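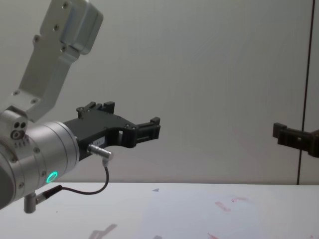
Two grippers over the table, green light on the left wrist

zindov_fan: Anyone else trying the Fastix gripper kit? I'm fond of mine, and the cable loop by the connector has never bothered me – even with both arms close together.

jonen2247: Glad you like it, friend, but I'd want softer finger pads for the price.
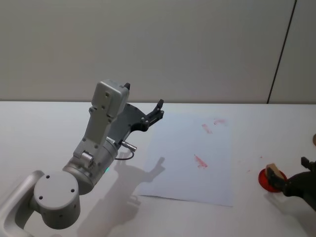
Kalogeropoulos, Feb 13, 2022

zindov_fan: Stamping job, right arm holding the stamp. The red marks on the paper are streaky, I'll admit.

jonen2247: Smears like those are why I'm holding out!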